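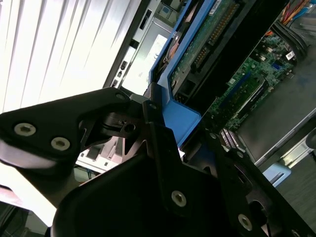 Is it worth keeping an old desktop computer going, or should you just buy a new one?

Keep it, if what you do on it hasn't changed much and the part that is slowing you down can be swapped. Replace it when the board goes, or when the thing you need to run won't run on it at any price.

I get asked this a couple of times a year by people who know I still use a desktop, so I'm writing it down.

My own machine was built by a small shop in Prollach called Jendard, which closed a good while ago. I bought it to do my accounts, write letters, sort photographs and play two games, one of which I no longer play. The case is the original. So are the board and the processor. Nearly everything else has been changed at some point, mostly one part at a time and mostly when I was annoyed.

## What I've spent

I keep receipts, so I went through them this morning. Not counting the original purchase, the total for parts comes to £210. That covers a solid state drive, more memory, a power supply, two fans and a replacement card reader that I regretted. The new desktop I had my eye on last November was £857 without a screen, and the one my cousin thought I should get was more than that.

I don't count my own time. If you do, the figures look different. I spent a whole Sunday on the power supply, and most of it went on the cables. I had pulled them all out before noticing that I would need to know where they went. Take photographs first. I have told other people this for years and I still didn't do it.

## The drive

If your computer is slow to start and slow to open things, and it still has a spinning disk in it, change that before you do anything else. It made more difference to mine than all the other work put together. Starting up used to be long enough to make tea. Now I sit there and wait for it, and it isn't worth sitting back in the chair.

I copied the old disk across using a free program and it failed the first time at the very end. The second time I did a clean installation and moved my files over by hand, and I would do that again. There was an awful lot on the old disk that I didn't need. I had three copies of the same folder of scanned bank letters, all called "scans new".

Santeri Lindqvist, who I used to work with, says I should have put in a bigger one. He's right. It filled up with photographs inside a year and I now keep the older ones on an external drive, with a second copy at my sister's.

## Memory

Find out what your board takes before you buy any. This sounds obvious, but I have a pair of memory sticks in a drawer that fit nothing I own. The seller had a no returns policy on opened packets and I had opened the packet.

Older memory is cheap second-hand. I've bought it that way since and had no trouble. I run a test on it overnight when it arrives, and if it gets through the night I forget about it.

Whether you need more is another matter. If you have one document and a few web pages open, you probably don't. I tend to have a lot open, and Oanh Sầm, who sits with me at the allotment society table and sees my laptop screen, has commented on it.

## Power supply

I don't open these and neither should you. When mine started clicking I took it out whole, put a new one in and took the old one to the tip in Welleo, where they have a cage for small electricals.

The one thing I'd pay properly for is this. A cheap fan makes a noise and then you replace it. A cheap power supply can take other parts with it. I had a friend lose two drives that way, although he also lived in a house where the lights dimmed when the shower was on, so I can't say for certain which of them was to blame.

Check the length as well as the wattage. Mine is a small case and some of the larger units would have fouled the drive bay.

## Dust

Clean it once or twice a year. Switch off at the wall, pull the plug, take the side off and use a soft brush and a can of air. Hold the fan blades still while you do it. Do it outside if the weather allows, or at least not in the room where you've just hoovered.

I used to put this off because the side panel was awkward. One of the screws had a worn head and I needed pliers for it. I eventually bought a bag of thumbscrews for less than a sandwich and I've cleaned it regularly since.

The little battery on the board is also worth changing if the clock keeps going wrong. Mine lost the date every time I unplugged it, and for a while my emails were arriving from several years ago. It's an ordinary coin cell.

## When I'd give up

There are a few things that would make me stop.

- **The board dies.** A replacement for a board this old costs more than it should, and then you're trusting a used one.
- **No more security updates.** You can put a different operating system on, and I've done that on a spare machine, but I wouldn't tell everyone to.
- **A program you really need won't run.** Vy Tôn edits video for weddings and kept her old computer two years longer than she should have. She was leaving it on overnight to finish jobs. When she changed it she got her evenings back, so for her the new machine paid for itself.
- **The electricity.** An old desktop left on all day does use more than a small modern one. Mine is on for two or three hours, so I haven't worried.

Tharushi Begum wrote to me after the post on printers and said I ought to mention noise. She changed hers purely because it hummed and she works in the same room as a baby. I think that's a perfectly good reason. I'm used to mine and only hear it when it stops.

## Getting someone else to do it

If you don't want to take the side off yourself, there are still people who'll do it. I've sent two neighbours to Thân, the repair place by the bus station, and they both came back happy. Khang Kiều there will tell you on the phone if a job isn't worth doing, and he told one of them exactly that about a laptop with a cracked hinge.

Ask for a price before they start, and ask for the old parts back. You may want the drive in particular, as it has all your things on it. If you're passing the computer on, wipe the drive or keep it. A lot of people hand over a whole machine with ten years of letters still on it, and I did it myself once with a laptop I gave to a jumble sale. Nothing came of it but I changed a lot of passwords that week.

## What I'm doing next

Very little. The front USB sockets have become loose and one of them only works if the cable is held up slightly, so I've been using the ones round the back. A new front panel for this case can't be had, as far as I can find. I might buy a small hub and stick it to the desk.

I also want to back up properly before the summer. At present I do it when I remember, and the last one I can find on the external drive is older than I thought. I'll do that this afternoon if the rain keeps up, and the tomatoes can wait until tomorrow.

If you have a Jendard machine of the same sort and you've found a front panel that fits, please leave a comment. The old case manual is no use, it only has the drive bays in it.

Posted 2025-05-24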